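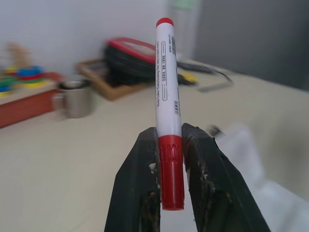 Red whiteboard marker, with the metal mug and stacking toy on the table behind.

Visit report: Roltano household goods test rooms
Prepared by Amber Inskip, 2022-03-03

The rooms occupy the second floor of the Cropper building, put up in 1854 as a grain store. Sơn Lò met us at the stairs and took us through in just under an hour.

Room 1 holds the catalog. It lists 278 articles, filed by material and not by use, so a metal mug sits on the same shelf as the ladles. Each article has a card with its weight, its longest side and the date it was last replaced.

Room 2 is the table room. Articles are drawn from the catalog in mixed sets and laid out on a pale beige tabletop. Markers are kept as a separate group. The red ones have a white barrel, a red cap and a red end plug, and the printing runs lengthwise. Sơn Lò said caps are the part most often lost, and up to 20 spare markers are held in the drawer.

Toys are stored apart from kitchen articles but share the table. Wooden trays are wiped after each set and stacked flat.

Emese Gulyás asked how worn articles are retired. The rule is a visible crack or an unreadable label. Scratches are noted on the card only.

Room 3 was closed for painting. The next visit is planned for September, and Jordan Pearce will handle sign-up.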